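November, evening

12 comments · 34 shares

So the trial of Drirkell is into its second week and I am still going back and forth on it. I came home meaning to cook something decent and ended up eating cereal over the laptop, watching a fake arm think about fake groceries. My eyes feel like sandpaper.

What I was supposed to do today was finish the pricing section of the review. Gusomport wants $209 a month per seat for the full kit, which gets you the simulator, the arm models, the Dustomix object pack and support by email. There's a cheaper tier but it leaves out Dustomix, and then you're stuck modeling your own mugs and bowls, and I have done that before and I am never doing it again (the handles!). So really it's $209 or go home.

Setup was easy this time, I'll give them that. I wiped the old install, ran the new one, made coffee, and it was ready before I'd finished the cup. Last spring I tried Issahaku for the same kind of job and lost two whole evenings to a license file. I still get annoyed thinking about it. Issahaku had the nicer manual though, with real worked tasks in it, and the Drirkell one reads like somebody was paid by the menu item.

The morning went to tabletop pick and place. I wrote a short script to send the gripper out over the objects, pause, and then go down for whichever one I named. I had it set for 20 runs and then kept fiddling with the approach height in between, so I can't use half the numbers. Dumb. I know better. Tomorrow I pick one height and leave it alone, even if it looks wrong.

I do like having the arm mounted overhead. I was grumpy about it at first, all my habits are for an arm bolted to the bench, and I kept getting left and right mixed up when I jogged the joints by hand. After lunch it clicked. The layout editor is a joy too, you just drag things where you want them, and I spent way too long nudging the Rubik's cube over in front of the mug and turning it a little so it wasn't so square to everything.

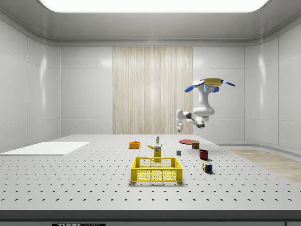 Anyway, the thing I keep chewing on is the crate. I want to build the main test around it, clear the table and put everything in, because that's the kind of job people reading the review will want to hear about. But the order matters a lot. If the tall yellow box goes in first, does it get in the way of the plate? And do I start from the back of the table or the front? I wrote both orders on a sticky note and then lost the sticky note, so that's where my head is.

I also have to email support about the export button, which is grayed out on my machine for no reason I can find. I'll be nice about it. The last reply came in under an hour and was friendly, so they get points there.

Leaning toward a yes on the review, with a grumble about the manual. Need to buy milk. Bed.

20 likes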